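I have a soft spot for the open bin. I mean the plain plastic kind with no lid and a hole at each end for your fingers, the kind that sits on a table and lets you drop things into it without asking anything of you first. I've owned fancier storage over the years, and I've given nearly all of it away.

My conversion came in April, when my brother-in-law Gitau Rugemalira helped me clear out the back room. I had a tall Stovness cabinet in there with 38 little drawers, every one with a brass label holder, and I was terribly proud of it. I had written the labels myself, in my good handwriting. Gitau opened the drawer marked "ribbon" and found batteries. He opened "batteries" and found a single mitten and a coupon. He is a kind man and he didn't say a word, but he did hold up the mitten for rather a long time.

The trouble with all those drawers was that each one wanted a decision, and I don't have that many decisions left in me by evening. Is a roll of tape "office" or "wrapping"? Where does a present go when you've bought it early and the birthday isn't for months? So things sat on top of the cabinet instead, and then on the chair, and then (I'm not proud of this) on the floor beside the chair.

An open bin wants far less. You can see over the side of it. You can carry it to the table, put things in while you talk to somebody, and carry it back again. When it's full, you know it's full, and that's a conversation you need to have with yourself anyway. 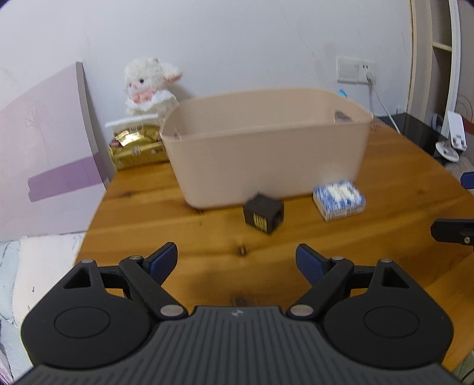 I do think a table matters nearly as much as the bin. Sorting on the floor hurts my knees, and sorting on the bed means I give up and move the pile when I want to lie down. On a good wooden table, with the knots showing and a bit of room to spread out, I'll look at each thing properly. Soft toys go in last, at my house, so they don't get squashed under the boxes. My niece Siretti would disagree, she puts them at the bottom for padding, and her things always seem to arrive in one piece, so perhaps I should listen to her.

People will tell you that lids keep the dust off, and they do. I keep a lid on the winter blankets. But for the things that come and go every week, give me the open top and the two handles, and I'll wipe the dust out when I think of it.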